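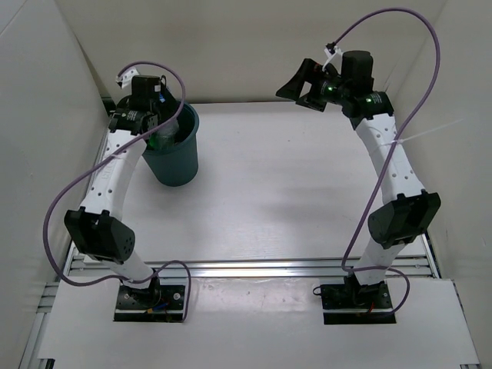
Routing the wrist cables on a pair of desktop arms

Most of the faults I have had with two small arms on one bench were cable faults. The servos got the blame, then the software, then me. It was a purple cable every time, pulled a few millimetres out of its socket by an arm going somewhere perfectly reasonable.

These notes cover the run from the gripper end down to the base plate. They suit the printed Trirkel arms we built at the Tatthorpe workshop, and anything else with a long plain forearm and a plug stuck out on a bracket at the top.

You will need

One cable per arm, longer than you think
Thin cable ties
Side cutters
Masking tape
A bin

Measuring

Switch off. Move the arm by hand to its longest reach, then turn the wrist as far as it goes both ways. Lay a piece of string along the route while a friend holds the arm, and add 12 cm. My first pair were cut to fit the arm at rest and were very tidy until it moved.

Fitting

1. Plug in at the wrist bracket and let the cable rise in an open arch over the motor housing. It will look silly. Leave it.

2. Bring it down across the forearm and tape it there. Work the wrist through its full travel again. If the arch goes flat at any point, feed more cable up.

3. Swap the tape for a single tie on the upper half of the forearm. It should hold the cable without biting into it. Trim the tail if you are that sort of person.

4. Leave a wide loop at the elbow, on the outer side. Do not tie anything to the elbow housing. I did, and the joint won.

5. Take the cable across the lower segment and down beside the base plate. Check it can't drop between the segment and the rail when the arm folds.

6. Do the other arm as a mirror image, so both loops hang towards the side walls and the grippers have the middle to themselves.

Testing

Run each arm alone at low speed, one hand on the switch. Then run both. Our test job is picking up scrap packaging and dropping it in a bin at the back corner, which makes the near arm stretch and gives Kelly Cordeiro somewhere to put her crisp packets. We got to 27 drops before the first snag, moved one tie, and then reached 263 before we got bored.

If the wrist cuts out only at full reach, go back to step 2. If it cuts out at random, wiggle the plug before you open anything up – I have taken a sound motor apart twice.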